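Makers & Workshops

The Long Fold

Itsuki Hosoda has spent most of a year, and more of his savings than he cares to say in front of his wife, teaching two robot arms to do a chore he can finish by hand before the kettle boils. He can tell you how many tries the machine has had at it. As of last night it was 438.

"I stopped being embarrassed at 200," he says.

His bench is at the back of Vaturmont, a shared workshop over a tile showroom, where the membership fee covers electricity, a drill press and a radiator with two settings, off and tropical. Hosoda repairs sewing machines for a living. He came to robots the way other men come to sourdough, during a winter with not enough to do, and he stayed because he'd already bought the parts.

The project is called Skelano. He picked the name at two in the morning and has declined every invitation to explain it. The idea is easy enough to say out loud: two arms, one table, a pile of cloths, fold them. He chose cloth after asking the other members which household object would be hardest for a robot. A cup stays a cup when you pick it up. A cloth, once grabbed, becomes some other shape, and then another, and it has no opinion about which one you were hoping for.

His first version used arms he'd built out of printer motors. They had the strength of a tired moth. The second pair came secondhand from Jullier, a dealer in used lab equipment whose invoices arrive in pencil, and they have held up well apart from a wrist joint that ticks when it's cold. Hosoda walled the work area in with white panels after the software kept mistaking his neighbor's coat for laundry.
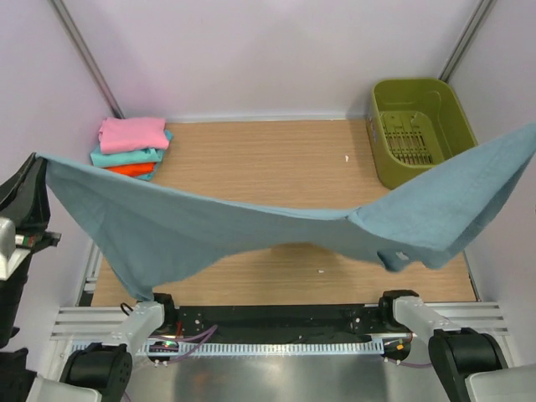 What he wants from the arms is patience. Pull too slowly and the middle sags onto the table and sticks there. Pull too fast and the fabric snaps tight, pops out of a gripper and lands in a heap, and somebody has to walk over and start again, somebody always being Hosoda. He spent nine evenings on the speed of the lift alone. The code for it comes to 33 lines, and he will show them to you whether or not you ask.

The other members have learned to live with the thing. Taşdemir, the upholstery outfit that rents the front half of the floor, donates offcuts and commentary in equal amounts. Their people have handled fabric all their working lives and find it very funny to watch a computer discover bias stretch. One of them did point out that Hosoda was letting the arms grab a corner too far in, where the cloth doubles over on itself. He moved the grip point out by a finger's width. The folds got better that same week, and he has been hearing about it ever since.

Better is still a loose term. A good run ends in a rectangle, or in a shape with a rectangle's general outlook on life. A bad one ends in what Hosoda logs as "soup." There is a lot of soup in the log. Small cloths go well. Large ones are trouble, as the arms run out of reach before the fabric runs out of fabric, and he's been trying a method that lays one half down first and then comes back for the rest.

He hopes to have that working by February, when Vaturmont holds its open evening and the public comes up the stairs for free cider. He has been given the table by the door - last year it went to a man with a very loud lathe. There's talk of letting visitors hand the robot their scarves.

Hosoda is against the scarves. Fringe, he says, is a whole other year.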